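I have been thinking about hallways, which I realize is the sort of thing a person admits to only after a certain birthday. My friend Oana Stanciu moved house in January, and over coffee she told me she had measured every room in the new place for furniture and had given no thought at all to the corridor, because a corridor is just the part you walk through. I love Oana dearly, and I have been arguing with her in my head ever since.

I lived for 27 years in a house in Hultley with a hall so narrow and brown that visitors turned sideways in it, and I can tell you that we all came home a little crosser than we needed to. The light was one bulb in a frosted shade. My mother-in-law put a coat stand in there and for a whole winter we fought it like a bear.

So when people ask me what to do with a hall (and they do, bless them) I say paint it white, ceiling and all, and leave the beams showing if you are lucky enough to have beams. Spend your money on lights, more than you think you need, and run them down the length of the ceiling so that the far end is as bright as the near one. Keep the wood on the stair rail brown – please don't paint it, your hand wants something warm to hold.

Then allow yourself a single cabinet against the wall, in a color you would be too shy to put in the living room. Mine is dark green and cost me $199, and my sister Irina still thinks I was robbed. Things will collect on top of it. A picture will lean there for months waiting for a nail, and a box will come to rest beside it, and I have made my peace with both. A hall with nothing set down in it feels to me like a dentist's.

Oana, if you are reading, go home and measure it.

Recent posts
In praise of the second-best armchair
Why I stopped hiding the ironing
What belongs on a landing
48 jars and no lids 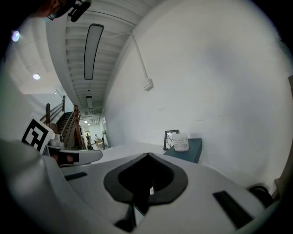 White walls, brown stair rails and a dark teal cabinet along the hall.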